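更新：2018年5月。表の列名を変えました。古い列名で読むプログラムは、下の「変更点」を先に見てください。

# Flollitico：助数詞の小さい表

Flollitico は、日本語の助数詞（「本」「枚」「膳」など、物を数える時に数の後ろに付ける言葉）を集めた表です。日本語を外国語として勉強する人と、そのような人のために教材やプログラムを作る人が使うことを考えて作りました。

私自身も日本語の母語話者ではありません。そのため、説明の文には不自然な所があるかもしれません。データの例文は母語話者に読んでもらってから入れていますが、この README は自分で書いています。直した方がいい表現があれば、教えてください。

## ファイル

```
flollitico/
 README.md
 data/
 counters.csv 助数詞の表（中心のファイル）
 readings.csv 数字と組み合わせた時の読み方
 examples.tsv 例文
 nouns.csv 名詞から助数詞を探す表
 notes/
 sources.md 参考にした辞書の種類と記録の方法
 disputed.md 意見が分かれた項目
 LICENSE
```

文字コードはすべて UTF-8（BOM なし）、改行は LF です。表計算ソフトで直接開くと文字化けすることがあります。その場合は「データの取り込み」の機能から文字コードを指定して開いてください。

## 内容

`counters.csv` には100を超える助数詞が入っています。一行が一つの助数詞です。列は次のとおりです。

| 列名 | 内容 | 空欄 |
|---|---|---|
| `id` | 項目の番号。一度決めたら変えません | 不可 |
| `form` | 漢字での書き方 | 可 |
| `kana` | 平仮名または片仮名での読み | 不可 |
| `scope` | 何を数えるかの短い説明 | 不可 |
| `register` | `daily`、`formal`、`trade`、`old` のどれか | 不可 |
| `wago` | 和語の数詞（ひと、ふた）が付くかどうか | 不可 |
| `alt` | 代わりに使える助数詞の `id` | 可 |
| `note` | 注意すること | 可 |

`register` の `trade` は、店や職人など、特定の仕事の中でよく使われるという意味です。たとえば箪笥の「棹」は `old` と `trade` のどちらにするか迷いましたが、値を二つ入れる仕組みにすると検索が面倒になるので、一つに決めました。迷った項目は `disputed.md` に理由を書いてあります。

## 何を一つの項目とするか

助数詞の表を作る時に一番難しいのは、項目の境目です。「本」は鉛筆にも、電話にも、映画にも、ホームランにも使います。これを一つの「本」と考えるか、いくつかの「本」と考えるかで、表の大きさは大きく変わります。

Flollitico では、読み方と漢字が同じなら一つの項目にしました。意味の違いは `scope` と例文で示します。反対に、読み方が違う場合は別の項目です。「羽」を「わ」と読む場合と「ぱ」「ば」と読む場合は、数字による音の変化なので別の項目ではありません。こちらは `readings.csv` に入っています。

同じ物に二つ以上の助数詞が付くことも多いです。食卓の道具は特にそうです。箸は、食事のための一組を数える時は「膳」を使い、棒として一つずつ見る時は「本」を使います。「一膳の箸」は棒が二本です。料理用の長い箸を「膳」で数えるかどうかは、聞いた人によって答えが違いました。包装された割り箸についても、店の人は「膳」と言うことが多く、家庭では「本」や「個」という答えも出ました。匙やお玉は「本」が普通です。
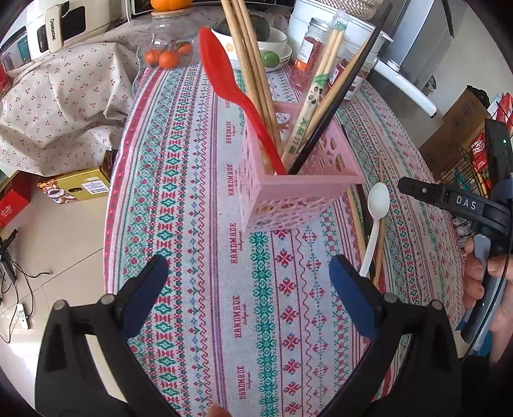 図：桃色の籠に入れた箸と赤い大きな匙。割り箸の透明な袋にはパンダの顔の絵がある。

もう一つの問題は、「膳」が箸だけでなく、ご飯を盛った茶碗にも使われることです。「ご飯を一膳」と「箸を一膳」では、数えている物がまったく違います。学習者はここで混乱しやすいので、`examples.tsv` では両方の例文を必ず近くに置きました。茶碗を食器として数える時は、「膳」よりも「個」や「客」が使われます。「客」は、客用にそろえた器を数える言い方です。

## 読み方のデータ

`readings.csv` は、数字と助数詞の組み合わせごとに一行です。数字は一から十までと、「百」「千」「何」が入っています。全部で13の形になります。

```
counter_id,number,reading,variant
c014,1,いっぽん,
c014,2,にほん,
c014,3,さんぼん,
c014,8,はっぽん,はちほん
c014,100,ひゃっぽん,
```

`reading` は一番よく使う読み方、`variant` はそのほかに認められる読み方です。`variant` が複数ある時は、縦棒（`|`）で区切ります。「十本」は「じゅっぽん」と「じっぽん」の両方がありますが、前の方を `reading` にしました。伝統的には「じっ」が正しいという説明もあります。どちらが正しいかを決めるためのデータではありませんので、その点はご理解ください。

アクセントの情報はありません。以前に入れることを考えましたが、地域による違いを正しく扱う自信がありませんでした。

## 例文

例文は、次の方法で作りました。

1. 助数詞ごとに、短い文を自分で書く。
2. 母語話者に読んでもらい、不自然な文に印を付けてもらう。
3. 印が付いた文を書き直すか、捨てる。
4. もう一度、別の人に読んでもらう。

新聞や小説の文をそのまま写したものは一つもありません。著作権の問題を避けるためと、初級の学習者にも読める長さにするためです。その代わり、例文は少し教科書のような感じになっています。「机の上に手紙が三通あります」のような文が多く、実際の会話では「手紙三つ来てたよ」と言う人もいるでしょう。会話の例を増やすことは今後の課題です。

`examples.tsv` の列は、`counter_id`、`sentence`、`kana_sentence`、`level` です。`level` は `A`（初級）、`B`（中級）、`C`（上級）の三段階ですが、公式な試験の級とは関係がありません。漢字の難しさではなく、助数詞そのものがどのくらい日常で必要かを見て決めました。

## 使い方の例

Python で「箸」に付く助数詞を探す時は、次のように書きます。

```python
import csv

with open("data/nouns.csv", encoding="utf-8", newline="") as f:
 for row in csv.DictReader(f):
 if row["noun"] == "箸":
 print(row["counter_id"], row["priority"])
```

`priority` は、小さい数字ほど先に教えるべき助数詞です。使用頻度の順位ではありません。頻度が必要な方は、ご自分のコーパスで調べてください。

Koo の単語カード形式に変換するスクリプトは、まだ公開していません。読み方の列に縦棒があると表示が崩れるからです。問題が解決したら `tools/` を作って入れる予定です。

## 知っておいてほしい制限

- 対象は現代の共通語です。方言の数え方はほとんど入っていません。
- `old` の項目は辞書の記述によるもので、母語話者による確認が十分ではありません。
- 人、動物、神仏を数える言葉は、敬意の問題があるので特に注意して使ってください。`note` の列に短い説明がありますが、それだけで十分だとは思いません。
- 「つ」は助数詞ではなく接尾辞とする考え方もあります。この表では、学習者の便利のために入れてあります。
- 「メートル」「グラム」などの単位は入っていません。「箱」「袋」「皿」のような入れ物は入っています。
- 動物は「匹」と「頭」の境目がはっきりしません。大きい犬を「頭」と数える人もいます。`scope` には典型的な使い方だけを書きました。

このデータだけを使って、学習者の答えを自動で「間違い」と判定することはお勧めしません。表にない組み合わせでも、自然な日本語であることがあります。判定に使う場合は、「表にありません」という表示にしてください。

## 変更点

バージョン 2 では、次の所が変わりました。

- `counter` という列名を `form` に変えました。`kana` の列と並べた時に意味が分かりにくかったためです。
- `readings.csv` に「何」の形を加えました（何本＝なんぼん、など）。
- 「杯」の説明を直しました。飲み物だけでなく、烏賊や蛸にも使うことを書きました。
- 「脚」の例文で、椅子と机が混ざっていたのを分けました。
- `nouns.csv` の重複した行を消しました。

前のバージョンの `id` はそのまま使えます。消した項目の番号を、新しい項目に使うことはしません。

## 間違いを見つけた時

Issue に、ファイル名、`id`、どこがおかしいか、の三つを書いてください。日本語でも英語でも大丈夫です。辞書の記述を根拠にする場合は、辞書の名前と版も書いてもらえると助かります。「自分の家ではこう言う」という報告も歓迎します。そのような報告はすぐに表には入れませんが、地域が分かれば `disputed.md` に記録します。

Pull request を送る時は、一つの助数詞につき一つのコミットにしてください。行の並べ替えは、差分が読みにくくなるのでしないでください。並び順は `id` の順で、五十音順ではありません。

## ライセンス

データと例文は CC BY 4.0 です。使う時は「Flollitico 助数詞の表」と書いてください。README の中のコードは、自由に写して使ってかまいません。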